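Chapitre 6
Quand deux bras partagent la même table : collisions, arrêts et reprises

Ce que vous saurez faire à la fin de ce chapitre
Distinguer une panne d'un défaut de coordination. Définir une zone commune et décider qui a le droit d'y entrer. Lire un journal d'événements sans se laisser emporter par la première hypothèse venue. Remettre en service une cellule à deux bras après un arrêt.

6.1 Une histoire de quelques millimètres

Si vous avez suivi patiemment les chapitres précédents, vous savez désormais étalonner un bras, régler sa pince, lui apprendre une trajectoire et la lui faire répéter autant de fois que vous le souhaitez. Vous avez peut-être même éprouvé ce petit plaisir, que je connais bien et dont je ne me lasse pas, de voir un geste que l'on a soi-même réglé se dérouler proprement du début à la fin. Et puis un jour on ajoute un second bras, et tout ce que l'on croyait acquis demande à être repensé.

Commençons donc par un incident, car j'ai toujours trouvé que l'on apprenait mieux la sécurité par une histoire que par un tableau de consignes (il y aura tout de même un tableau, en fin de chapitre, je vous rassure). Il s'est produit en juillet dans l'atelier pédagogique de Lavholm, sur une cellule que les étudiants avaient baptisée Lo. La tâche était modeste : un bras devait présenter une carte, l'autre la saisir et la déposer dans un étui. Le superviseur, un petit logiciel maison nommé Ondeo, envoyait à chacun ses consignes de position.

Pendant des jours, rien à signaler. Le cycle 405 commença comme tous les autres. La carte avait légèrement glissé sur la table, le bras de gauche prit un peu plus de temps que prévu pour la retrouver, et le bras de droite, à qui l'on n'avait rien dit de ce retard, vint occuper sa place à l'heure convenue. Les doigts des deux pinces se croisèrent, l'un passa sous l'autre, et les deux bras se mirent à pousser chacun de son côté, très consciencieusement, pour atteindre une position qu'aucun ne pouvait plus atteindre.

L'arrêt sur surintensité était réglé à 3000 milliampères. Il finit par se déclencher, mais après 400 millisecondes d'effort, et c'était bien assez pour fendre un doigt et fausser l'étalonnage d'un poignet. Personne ne fut blessé. L'étudiante de service, Ayten Keskin, eut le bon réflexe, que je vous demande de retenir : elle coupa l'alimentation avant d'approcher les mains, puis nota la position de chaque articulation avant de dégager quoi que ce soit.

6.2 Où était la faute ?

La première explication que l'on entendit dans l'atelier fut celle du servomoteur défectueux. Elle était commode, et l'on commanda même une pièce de rechange chez Clernico. Le journal d'événements racontait pourtant autre chose -- et il faut toujours prendre le temps de lire le journal, même lorsqu'on est pressé de repartir. Chaque bras avait exécuté exactement ce qu'on lui demandait. Le défaut se trouvait dans l'intervalle entre les deux programmes : le départ du second bras était fixé par une durée, alors qu'il aurait dû dépendre d'un signal donné par le premier.

Nous appellerons zone commune le volume que les deux pinces peuvent atteindre. C'est presque toujours là que se fait le travail intéressant, et il serait donc vain de vouloir l'interdire. On cherchera plutôt à en régler l'accès, au moyen d'un jeton que chaque bras demande, reçoit, puis rend en se retirant. Le bras qui n'a pas le jeton attend à l'extérieur, aussi longtemps qu'il le faut.

Il reste les tâches où les deux pinces doivent travailler ensemble, l'une maintenant l'objet pendant que l'autre agit. Le jeton ne suffit plus, et nous verrons à la section 6.4 comment imposer une distance minimale entre les doigts, réduire la vitesse à l'approche et abaisser le seuil de courant. Gardez en tête que le modèle géométrique doit comprendre la pince entière, bout des doigts inclus, ainsi que les câbles. À Lavholm, le modèle s'arrêtait au poignet.

Avant de poursuivre, prenez un moment pour regarder les deux vues qui suivent et essayez de tracer au crayon, sur une feuille, les limites de la zone commune. Nous reprendrons votre croquis à l'exercice 6.
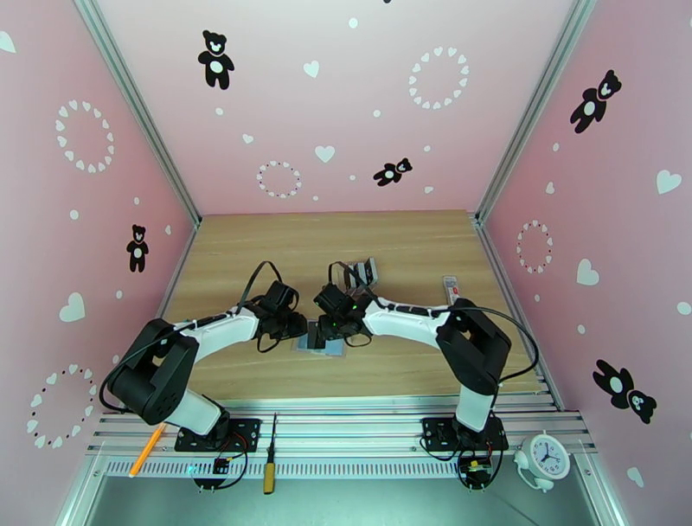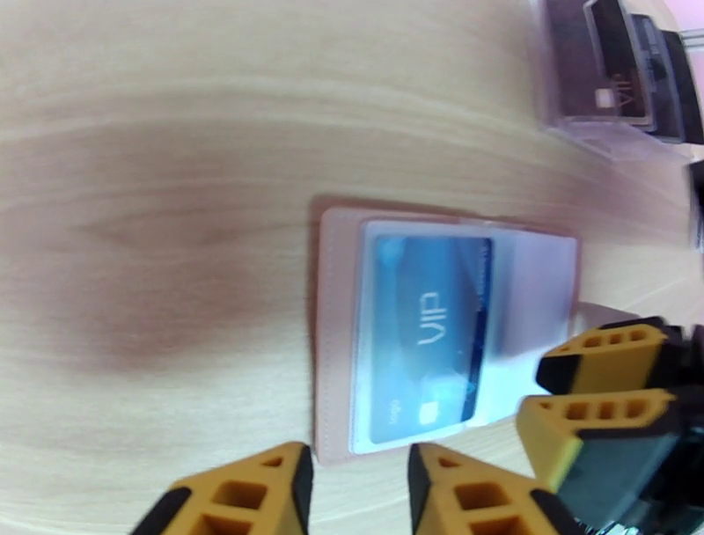
Figures 6.1 et 6.2. Travail à deux pinces au-dessus d'une table en bois clair : vue d'ensemble, puis vue rapprochée sur un porte-carte rose.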